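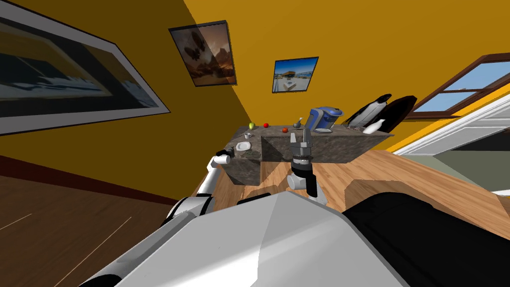
The Urari Dandum is a floating oyster bag for growers who have already tried the cheaper floating oyster bag. It holds market-size animals at the surface, where the food is, and it flips by hand from a skiff without requiring you to have played college football. Floats come in black or in a mustard yellow very close to the wall behind the granite counter, which your waterfront neighbors will have opinions about. Order black if those neighbors attend lease hearings. Order yellow if you'd like to find your gear in fog.

Dandum Floating Bag, 9 mm mesh
Sold singly or in bundles of 5
Ships flat. You fold it, you clip it, you complain a little.

What you get
One mesh bag, two floats, one sliding closure, four float straps and a spare strap, because one of the four is going overboard on the first morning. Harness line and snap hooks are sold separately. We used to include hooks, and growers used to throw them in a bucket and use their own.

Stocking
We suggest 800 seed per bag at the first split, then fewer as they grow. You can start with 2,000 if the seed is small and you promise to come back and thin it. Everyone promises. Crowded oysters grow long and thin and look like something you'd use to open a letter, and restaurants don't pay extra for that.

Flipping and fouling
Flip weekly in warm water and leave the bags belly-up for a day so the sun can deal with the weed, the sea squirts and most of the barnacle set. The floats are blow-molded with a flat face on the side, so a flipped bag stays flipped through an ordinary chop. An extraordinary chop is between you and the bay.

The closure
Our older bags used the Mihăilă slide, a fine piece of plastic that needed a thumbnail, dry hands and good light. The Dandum has a wider slide with a pull tab big enough for a gloved hand. It also opens from either end. If you have leftover Mihăilă slides, they still fit the 6 mm nursery bags and we still sell them, mostly to people who have grown attached. 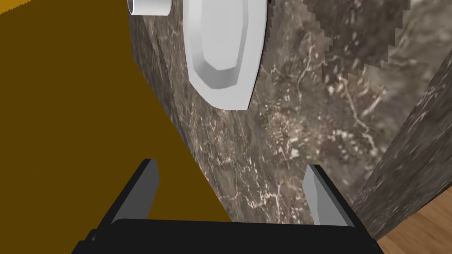
Gripper open, speckled stone beyond.

Wintering
Sink the bags or haul them before ice. The floats have a plugged fill port for sinking; pull both plugs, tip the bag and let it go down on its line. Put the plugs somewhere you will remember in spring. Replacement plugs are on the parts page and sell very well in May.

Field use
We ran almost 1,000 of these on our own lease at Dellow through two seasons before listing them. The first version chafed at the strap holes. The current one has a molded collar there and the chafe has moved to the harness line, where it's cheaper to fix.

Warranty
Two years on mesh and floats against splitting and sun damage. Propeller strikes aren't covered, including by boats you swear you've never seen before.

Shipping
Bundles go by ground. Larger orders go by truck on a pallet, and the driver will need somewhere to turn around. A boat ramp at low tide doesn't count.

Price list updated Friday, June 29, 2018.

See also: Urari nursery bags, float plugs, harness line, snap hooks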